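Lillow offers replacement inner lids for older rice cookers

Share 12 | Comments 0 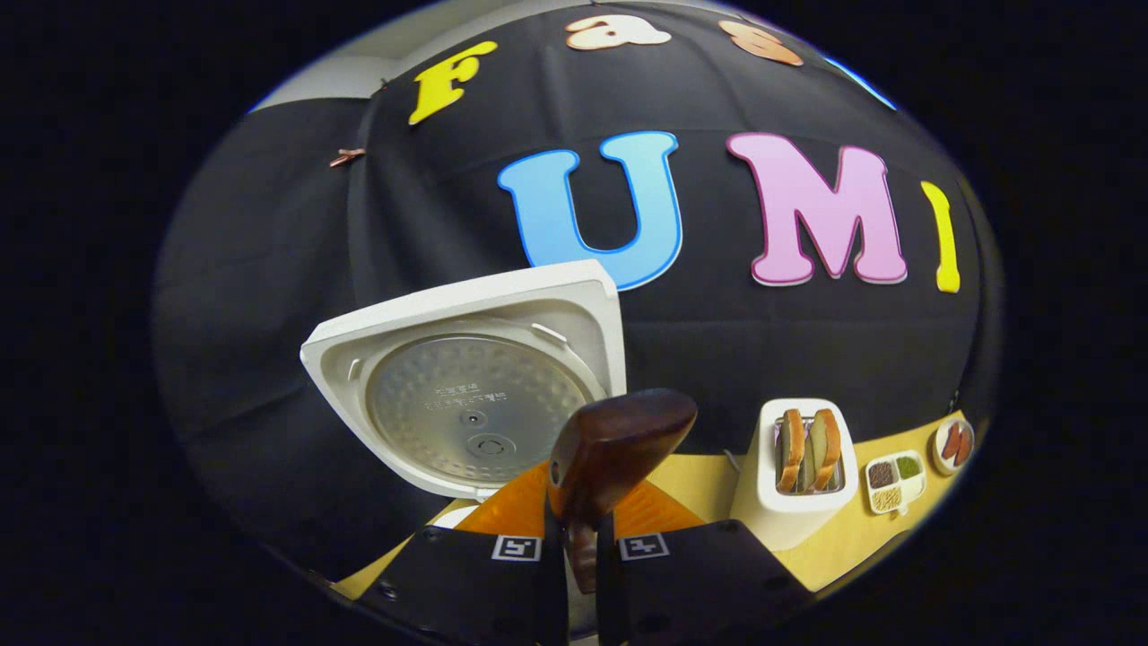
Spare parts scheme opens to all households

Kitchen repair shop Lillow has begun selling replacement inner lids for rice cookers, after a trial with 353 households in the Pickering area. The scheme covers square and round lids for a range of older machines, including many that are no longer sold.

The inner lid sits under the main lid of the cooker and takes most of the steam. On many models it lifts out for washing. A bent lid or a worn seal can let steam escape, and the rice at the top of the pot may come out hard. Owners often replace the whole cooker when only the lid is at fault.

"We kept hearing from people with a good cooker and a bad lid," said Tamunoemi Garba, who runs the parts counter at Lillow. "Most of them had looked for the part and given up. We started keeping a shelf of them in February and the shelf was too small within a month."

Customers can bring the old lid to the counter or send in the model number, usually found on the base of the cooker. Lids in stock are handed over the same day. Others are ordered in and take around 25 days. Seals can be bought on their own where the maker supplies them separately.

Lillow also gives this advice on looking after an inner lid:

Take it out after each use and let it cool before washing.
Use warm water, a soft cloth and a little washing-up liquid. Wire wool will scratch the metal.
Check the steam hole for dried starch - a cotton bud will usually clear it.
Dry both sides before putting the lid back.

The shop will take back old lids for recycling, whether or not a new one is bought. Metal plates are separated from plastic rims at the Sorkent depot.

A free drop-in session on rice cooker care will be held at the Lillow counter at 2 pm on the first Saturday of each month. There are 40 places and no booking is needed. Visitors may bring their own lid to be checked, but should leave the cooker at home.

Press enquiries: Tamunoemi Garba, Lillow parts counter, Pickering.

Related items
Jomen kettle filters back in stock
How to find the model number on a small appliance
Sorkent depot extends opening hours
Lillow parts counter: prices and collection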